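Laundry as a test load: questions for the folding group at Danko

The two-arm folding cell at Danko handles one garment at a time. The engineer who supervises it agreed to talk on the condition that the conversation stay on what the system does at present, leaving aside what the sales literature in this field says it will do. We spoke for an hour in the November before the current round of tests, and again by phone after they were finished.

My first question was whether a machine can fold laundry yet. "It can fold a T-shirt on a flat table under good light," the engineer said. "If your household consists of T-shirts, flat tables and good light, then yes. I would want to see the rest of your household first."

The difficulty, in the group's account, is mostly one of state. A box has a position and an orientation, and once those are known the remaining problem is well understood. A shirt has no fixed shape. Each grasp changes it, and a layer of fabric can hide the layer the controller needs next. The current software, which the group calls Lonine, does not attempt a full model of the cloth. It picks grasp points from the camera views, moves, looks again, and picks once more.

"People assume the arms are the weak part," the engineer said. "The arms are fine. They repeat a position far better than I can. What I can do is feel that I have two layers between my fingers when I wanted one."

The cell has parallel grippers with two rigid fingers each. I asked whether that was a sensible choice for fabric. The answer was that it is a cheap choice, easy to repair, and good enough if the cloth can be bunched slightly before closing. Softer fingers were tried at the Ronbridge site and wore out too quickly. Suction was rejected early, as most knitted fabric passes too much air.

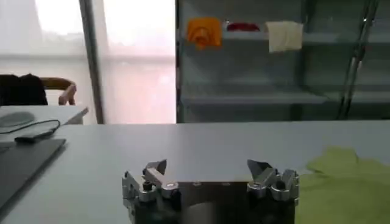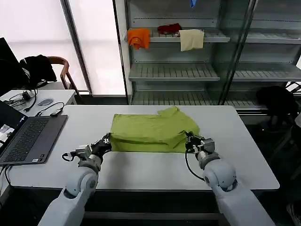
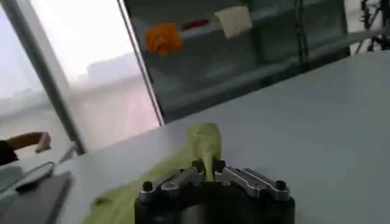
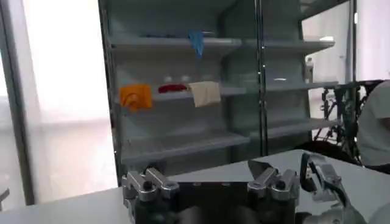

Page last changed: February 2025

On numbers, the engineer was willing to be specific. The log for the last test series holds 3,104 fold attempts, and 47 of those ended with a person stepping in. I suggested that this sounded like a solved problem. "It sounds like one because of what we count," came the reply. "An attempt begins when the shirt is already on the table. Getting it out of a heap is a separate test, and the figures there are not ones I would print on a brochure."

Speed is the other gap. A practiced adult folds a shirt in a few seconds and does not need to stop and look. The cell pauses between grasps, and a sleeve that ends up under the body of the shirt sends it back to the flattening step. The group allows 3 returns to that step before the attempt is marked as failed.

I asked about shop floors, where the economic case is usually made. Goltgate, which runs returns processing for clothing retailers, has asked for a trial on its refolding line. The line handles 4,000 garments per shift across several stations. "We told them what one cell would do in a shift and they were polite about it," the engineer said. "Then they asked a better question, which was whether it could run overnight with no one there. That we can discuss. A slow machine that works while the building is dark has some value. A slow machine standing next to a fast person has none."

Shelving is on the schedule as well. Placing a folded item on an open shelf requires the arm to keep the fold intact during the transfer and to release without dragging the top layer. The group expects glass to cause more trouble than the cloth does, as reflections disturb the depth estimate. Cloths draped over a shelf lip are handled as a separate category, with their own grasp routine.

Would the engineer have one at home? "No. I have stairs, a dog and fitted sheets. Any one of those is a research program."

The second conversation was shorter. The intervention rate had not changed, but the kind of intervention had. Dropped garments were down, and most of the remaining stops came from the controller rejecting its own result and asking for help. The engineer regards this as progress, while noting that a customer might not. Work on thicker fabrics, starting with towels, follows when the present series has been written up.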